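Product Technician, Floor Coverings and Upholstery Testing

Tumbridge Textile Laboratory
Full time, permanent, 40 hours per week
Reference: 556

Tumbridge tests floor coverings, upholstered seating and loose textiles for manufacturers, importers and contract furnishers. Work is carried out against published methods and against customers' own purchase specifications. The laboratory handles wear, colorfastness, seam strength, dimensional stability, tuft withdrawal and surface flammability. Structural testing of furniture frames is done at a separate site and does not form part of this post.

The technician prepares specimens, runs tests, records results and drafts the technical section of the report. Most samples arrive as full-width roll cuts or finished mats and are cut down in the preparation room. Artificial grass is a growing part of the workload and has its own preparation sheet, covering pile direction, backing condition and edge cut.

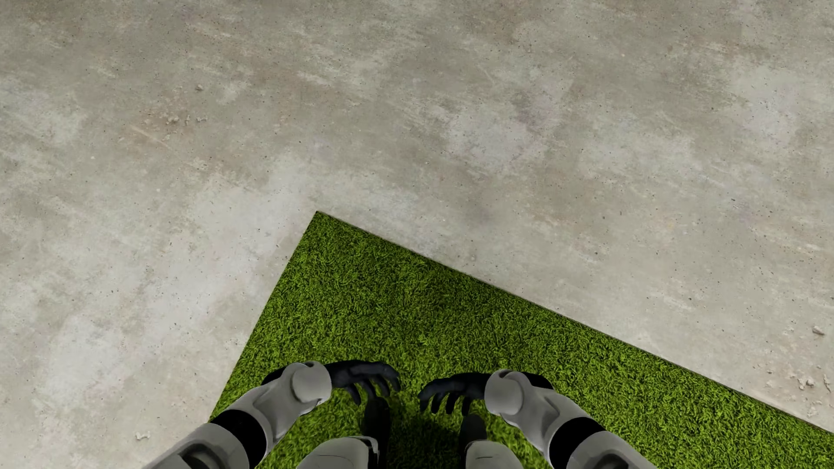 Floor Coverings Section, Tumbridge Textile Laboratory

The section receives, conditions and tests all pile, flat-woven and synthetic turf products. It reports to the laboratory manager and shares the conditioning room with the Upholstery Section. The person appointed will be based in Floor Coverings and will work in Upholstery one day per week, normally Wednesday.

Main duties

Book in samples against the customer order and record condition on receipt, including creasing, transit damage, odor and missing labels.

Mark and cut specimens to the drawing for each method. Pile direction must be marked on the backing before the first cut. Specimens cut without a direction mark are scrapped and recut from the retained piece.

Condition specimens at the temperature and humidity given in the method, and keep the room log. Readings outside tolerance are reported the same shift.

Operate the drum tester, the castor chair rig, the abrasion machines and the tensile frame. Training is given on each machine, and sign-off is machine by machine.

Assess change in appearance against reference scales under controlled lighting. Assessors work in panels and do not confer before grades are written down.

Enter raw data in Flomix, the laboratory's sample and results system. Paper worksheets are kept for tensile work only.

Carry out daily and weekly checks on equipment and arrange calibration with the quality office when a due date is within the month.

Dispose of tested material by waste stream. Rubber-backed, bitumen-backed and latex-backed products are stored separately.

Upholstery work

The weekly day in Upholstery covers fabric abrasion, pilling, seam slippage and visual inspection of finished pieces such as ottomans, footstools and small armchairs. Inspection is made on the made-up article, with attention to piping, corner pleats, pattern match and cover tension after loading. Defects are coded from the Tostar list, which the section adopted in place of free-text descriptions. New staff are expected to know the codes by the end of the probation period. 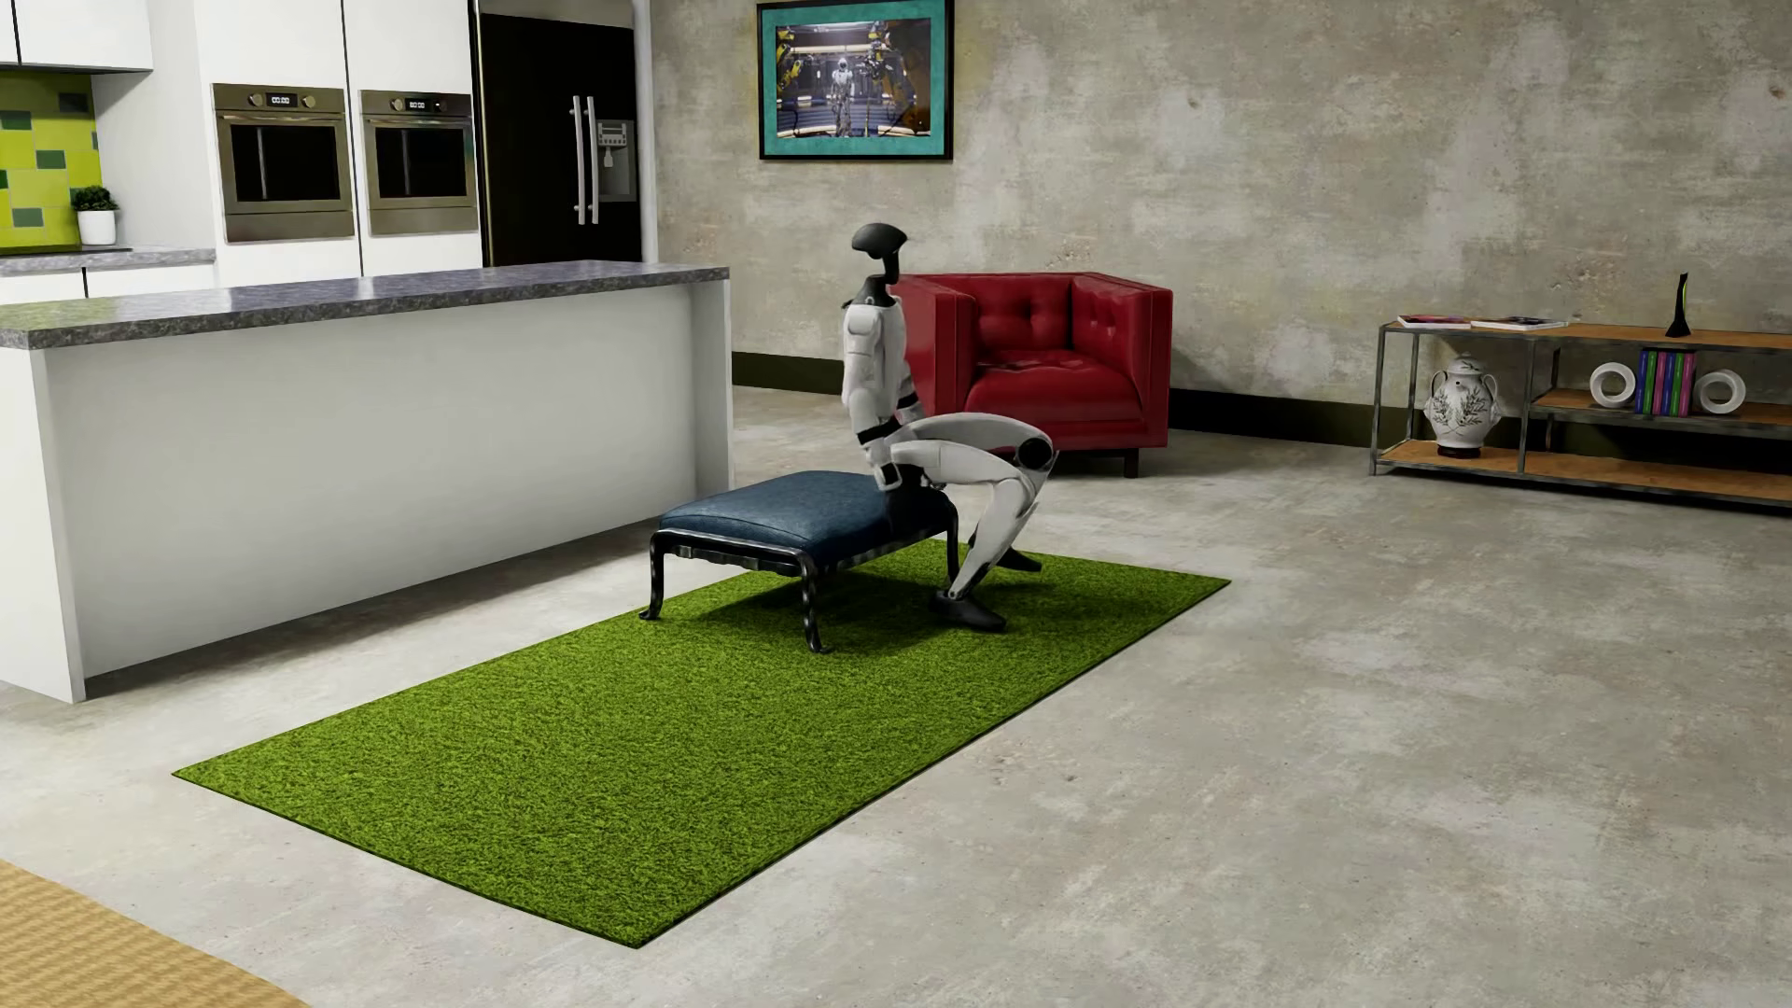 Dark blue upholstered ottoman in an open-plan room.

Covers in dark shades are inspected under two light sources. Shading and pressure marks on pile fabrics are recorded as observed and are not graded unless the customer has asked for a grade.

Required

High school diploma or equivalent, with a passing grade in a science or technical subject.

One year of work in a laboratory, a textile mill, a quality department or a similar setting where written methods are followed.

Ability to measure, mark and cut accurately with hand tools and a press cutter.

Normal color vision. A color vision test is given at interview.

Ability to lift 40 pounds without assistance. Rolls above this weight are moved with a powered trolley.

Clear written English. Reports are read by customers who were not present at the test.

Preferred

Experience with pile carpets or synthetic turf.

Working knowledge of measurement uncertainty.

Experience with the Pintér tensile software or a comparable package.

A forklift certificate.

Conditions

Hours are 8:00 a.m. to 4:30 p.m., Monday to Friday, with a half-hour unpaid lunch break. Overtime is occasional and is agreed in advance. The probation period is six months. Safety footwear, cut-resistant gloves and laboratory coats are supplied. An annual allowance of $150 is paid toward prescription safety glasses.

The preparation room is noisy when the press cutter is in use, and hearing protection is required. Fiber dust is extracted at each bench. Applicants with a known latex sensitivity should say so on the form so that duties can be arranged accordingly.

Pay is set on the technician scale according to experience. The scale is sent with the application form. Parking is free.

How to apply

Request the form from the personnel office and quote reference 556. Return it with a resume of no more than two pages and the names of two references, one of whom should be a current or recent supervisor. Resumes sent without the form are not considered.

Interviews are planned for February. Each lasts 65 minutes and includes a practical exercise in which the applicant marks out a set of specimens from a drawing, checks the dimensions and records them on a worksheet. No knowledge of a specific test method is needed for the exercise. Tools are provided.

Applicants who need an adjustment to the interview or the practical exercise should note it in section four of the form.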